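Home Guide Downloads Shelf Talk Contact

Bamlow for Romance Readers
Section 2: Setting Up Your First Shelf

By Sayaka Ebihara
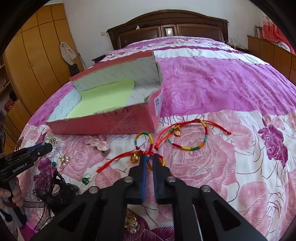 Bamlow starts you off with a blank shelf and a whole bunch of fields, and I know how tempting it is to skip straight to typing in titles. Please read this section first! I entered 163 paperbacks before I figured out what the Token field was for, and then I had to go back through every single one (two weekends, plus a lot of tea). A token is whatever object keeps turning up between the hero and heroine: a locket, a letter, a glove he won't give back. Be specific when you fill it in. If I type "bracelet" I get half my shelf, but if I type "braided bracelet, green and yellow and orange, red tail with a little knot, round gold charm" I can find that one again years later. Same goes for rings. There are so many rings.

Before you begin

You'll need Bamlow installed (see Section 1), a pile of books you've already read, and the old Clesitz file if you kept your list there. If you didn't, ignore everything I say about Clesitz and go directly to step 4.

Bringing in an old list

1. Open Bamlow and choose New Shelf. Give it a name you'll recognize. Mine is called Dukes and Others.

2. Choose Bring In, then Clesitz List, and pick your file. A big list takes a while. Mine was over 3,000 lines with all the duplicates, and I made lunch while it ran.

3. When the match screen comes up, check that Author lines up with Author and Series with Series. Clesitz put the series name in the Notes column, so you'll probably have to drag that one over yourself.

CAUTION: Don't close the match screen with the little X. It throws away the whole list without asking you. Use Save Match, even if you think you got something wrong, and fix it afterward.

Choosing your fields

4. Go to Shelf, then Fields. Tick the ones you want. I use Title, Author, Series, Setting, Trope, Token, Heat, and Ending.

5. Under Trope, choose Allow Several. Most historicals have at least two going at once. A marriage of convenience with amnesia in the middle of it should turn up in both searches.

6. Under Setting, turn on Place Inside Place. Then you can put a castle inside a county inside Scotland, and looking up Scotland will give you all of it.

NOTE: Heat is a slider and everybody's slider is different. I leave mine off when I share a shelf with my aunt.

7. For Ending, pick from the menu or write your own. I added "happy but I wanted another chapter" and I use it all the time.

Setting up a series

Series are where I got myself in trouble, so I'll use my own mess to show you. The Kadlec books follow three sisters and a cousin, and the cousin's book takes place before any of the others even though it came out last. Bamlow can handle that, but you have to tell it.

8. Open any book in the series and press Series Card.

9. Fill in Printed Order first. Use the order they came out, prequel novellas included.

10. Then turn on Story Order and drag the titles into place. The cousin goes to the top.

11. Add your main couples under People. If the hero is a side character in somebody else's book, tick Appears Elsewhere and link that one too. My hero from the Illis trilogy wanders through a Christmas novella for one page and yes, I linked it.

NOTE: Story Order doesn't change how your shelf prints. If you want the printed list to follow it, go to Shelf, Print, Sort By.

CAUTION: If you delete a Series Card, the books stay but the People links go. There's no undo for this as of the January update. Make a copy of the shelf first (Shelf, Copy) and keep it for a week or so.

Checking your work

12. Search for a book you remember well, using only the trope and the token. If it shows up, you're in good shape. If it doesn't, open the book and look for stray commas in Token. Bamlow treats a comma as a space, but two in a row will hide the entry.

13. Choose Shelf, then Save. It saves by itself too, but I like pressing the button.

Section 3 covers reading plans and the wish list, and how to stop yourself from buying the same book with a different cover.

Comments

marlowreads: Step 3 saved me, my series were all sitting in Notes and I thought they were gone.

Tess in Duluth: Is there a way to make "secret baby" a warning instead of a trope? Asking for me.

Sayaka Ebihara: Tess, yes! Fields, Trope, then hold down on the word and choose Flag. It'll show up in red on the card.

oldpaperbacks: The double comma thing also happens in Setting. I had a whole shelf of Cornwall missing.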